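Cataloging the Washam branch: an interview with Duygu Uçar

2020-10-06

The Washam branch library closed its card catalog in June. Duygu Uçar, who ran the conversion, had expected a simple job. The drawers held 900 cards for the local history shelf, and 707 of them matched a record in the Ondia system on the first pass.

"The match rate was fine," she said. "The rest took most of the time. Many cards had no publisher and no year, only a title and a shelf mark in pencil."

Unmatched cards went into 2 groups. The first held items with a known author, which were entered by hand. The second held pamphlets, sermons and club minutes. Honeylyn Pascual wrote a short record format for these, with six required fields.

"We started with more fields," Uçar said. "People left them blank or guessed. A guessed date is worse than a missing one – it gets copied into other catalogs and you can't call it back."

Shelf marks were kept as they stood on the spines. Uçar considered relabeling and decided against it.

"Readers in Washam know where things are. The number on the screen has to match the number on the book. Past that I don't much care which scheme it is."

Duplicate records are still being merged. Áine Brophy checks each pair against the item itself, and a merge can be reversed until the nightly export runs.

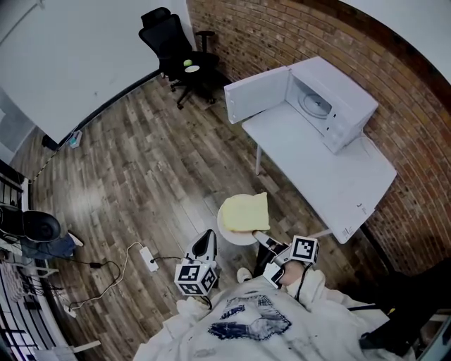
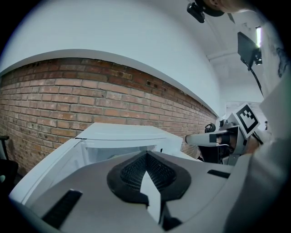

Next steps

The Sebastian branch is next. Its catalog is typed, which should help with scanning, but the subject headings were revised twice and the older cards were never pulled. Uçar wants the headings settled before any records are loaded.

"Load first and fix later is how we got the duplicates," she said.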